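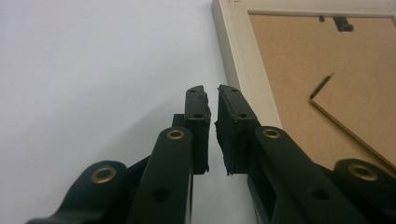
The hand-held gripper with its fingers nearly closed, beside a picture frame seen from the back.

The picture frame task has the lowest success rate of anything the Riltar club has tried, and it is the one the members talk about most. A frame stands against a wall or lies on its face. The gripper has to take it by the edge, turn it and set it down standing on its own easel. A person does this without looking. The club's arm, as of 21 December 2020, does it less than half the time.

Riltar is a student project in its third year. It started as a competition team, entered one sorting contest, placed near the bottom and dropped contests in favor of a single long project: teaching an arm to do household chores from recorded examples. The examples are collected by hand. A student holds a gripper with the same fingers and the same linkage as the one on the arm, does the chore, and the recording is stored. The club has 2965 recordings that passed its checks. Frames account for 505 of them.

"Cups were easy," said Rodrigo Frade, who runs collection. "A cup has one sensible place to grab. A frame has four sides, and three of them are wrong, depending on how it is lying."

The trouble starts with thickness. A frame flat on a table offers the fingers very little to hold. Closing on the molding from above works only if one fingertip can get past the outer edge and under it, so the usual method is to slide the frame toward the table edge until part of it hangs over, then pinch. Members recorded both methods at first. The trained model mixed them, sliding the frame halfway and then trying to pinch from above. In May the club split the recordings by method and trained on the slide alone. Drops went down. Time per attempt went up.

Fingertip wear is the second problem. The pads are rubber sheet, cut by hand and glued to the inner faces of the fingertips. They fray at the edges, and a frayed pad holds differently from a new one. Fernanda Macedo, a mechanical engineering student, kept a log of pad changes against failed grasps for one semester. Her finding was that new pads were worse for the first few sessions and old pads were worse near the end of their life. The best results came from pads that looked somewhat used.

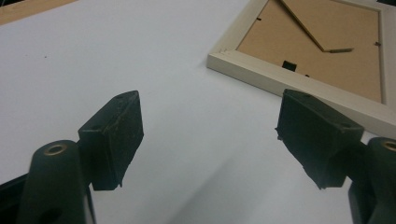
She also argued for keeping the linkage as it is. An earlier version had bare pivot holes in the plastic arms, and they wore oval. Play at the pivots showed up at the fingertips as a sideways shift, small on a ruler and large against the edge of a frame. The current arms have brass inserts at the main pivots. The parts cost more and take longer to fit, and the press used for fitting them belongs to another department, which lends it out two afternoons a month.

The software side is a modified version of a package the club calls Retix. Jean Matheson wrote most of the filtering, which throws out recordings where tracking is lost or where the hand moves faster than the arm can follow. Of the first 722 frame attempts logged, the filter and a manual review removed 217. Matheson considers that rate high but acceptable. Jean Tosh, who shares the review work and a first name with her, thinks the filter is too strict on speed and has been rerunning the rejected set at a slower playback rate.

Easels are still unsolved. The fold-out stand on the back of a frame has to be lifted by one thin edge and swung out to its stop. The club has working recordings of people doing it with the gripper, but the arm mostly pushes the panel flat again. Ayanda Mahlangu, the faculty adviser, has suggested opening the easel by hand and scoring only the placement. The members voted to keep the full task for one more semester.

Collection resumes after the break, with a new batch of pads already cut.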